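Ludance Toy Library Newsletter
Issue 40, 5/12/20

Small plush: sorting, plating and what goes back on the shelf

Most of the questions we had since the last issue were about small plush, so this item is longer than usual. The library now holds 878 toys and 69 of them are soft toys short enough to fit on a side plate. They go out more often than anything except the train sets, and they come back in all kinds of bags, boxes and lunch tins.

For a long time small plush went straight from the return bin to the shelf. Oranuch Sombatkul changed that in November, after a bear went out to one family with another family's hair clip still stuck in its fur. Now each one is checked by itself on the white table in the back room before it gets a shelf tag. The plate stays in the middle of the table and the toy waits beside it until the plate is clear. 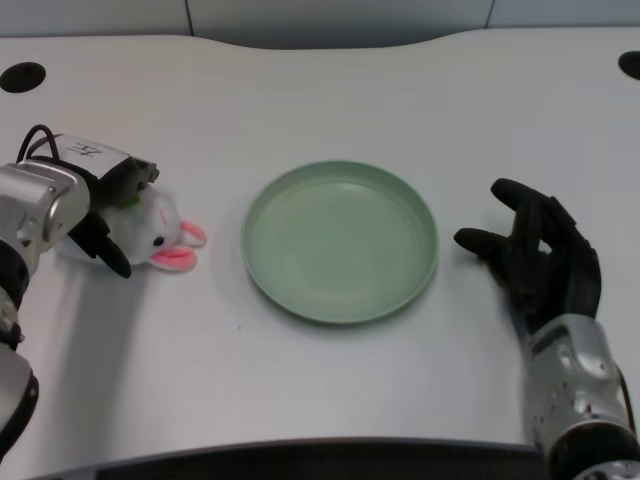 Letay Jemal wrote in to ask why a plate at all, when her own kids' toys get checked on the couch and seem no worse for it. A tray would do, she added, or a clean dish towel, and neither one breaks if a toddler gets hold of it.

Both would do the job. We tried a towel first and found that loose thread and white fluff disappeared into it. A smooth plate with a rim keeps everything in one place, and you can tip it into the trash when you are done. The plate we use is pale green, so white fluff shows up on it. As for breaking, the back room is closed to children, but at home please use plastic.

The check goes like this. Put the toy on the plate belly down and press along the back with two fingers. You are feeling for lumps, hard bits and places where the stuffing has moved. Turn it over and do the same. Then go along the seams, starting at the neck. Pull gently on anything that was sewn or glued on: eyes, ears, tags, felt shapes. If a piece lifts at one edge, it goes in the repair box with a note. Don't try to finish pulling it off.

Felt is where we get the most repairs. It holds up well to being hugged and badly to being chewed, and the corners go first. A round piece generally lasts longer than a leaf or a star. Check under the felt as well if it overlaps another piece - crumbs get in there.

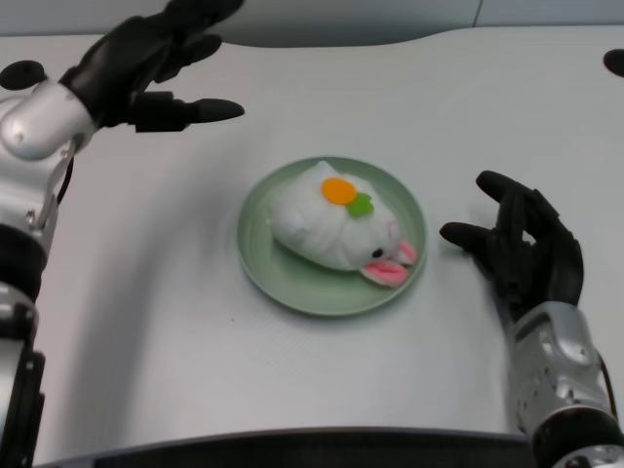
The white rabbit on the checking plate, orange and green felt side up.

Ears need a separate look. On lined ears the lining is a second piece of fabric, and the seam around it can open without showing from the front. Fold the ear back over your finger and the gap will show if there is one. Four or five small stitches in matching thread will close it. Wyn Mostyn has put a card of thread in the drawer under the window, white and pink at the front. Please put the needle back in the card when you finish.

Washing is a different matter and we do it less than people think. Surface dirt comes off with a damp cloth and a drop of plain dish soap. We only wash the whole toy if it is sticky or has a smell. It goes in a zipped mesh bag on a cold, gentle cycle, then on the rack, never in the dryer. White fur that has gone flat can be brushed up with a soft baby brush once it is fully dry.

After the check, the toy gets its number written in the book and goes to the shelf by size. Small plush has moved to the low shelf by the door, where the puzzles used to be. Puzzles are now under Games.

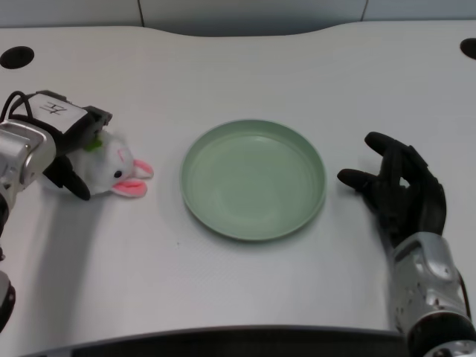
Could the bunnies and the bears be kept apart on that shelf, Nattawut Sriwong wonders, the way they were in the old room? His daughter goes straight for the rabbits every visit and empties the whole row to reach them.

We can do that. Yupin Klinhom is going to split the low shelf into two baskets, one for rabbits and one for everything else, and see how it goes until the next issue. If the rabbit basket is always empty we will go back to one row.

Two reminders for borrowers. The limit for small plush is still two per family at a time, and the loan is three weeks. If something comes off a toy while it is with you, put the piece in an envelope and bring it back with the toy. There is no charge for repairs.

We are also short of mesh bags and have 8 left, a few of them with broken zippers. If you have any at home that you don't use, leave them in the box at the desk. White felt and orange felt are welcome too, in any size bigger than a playing card.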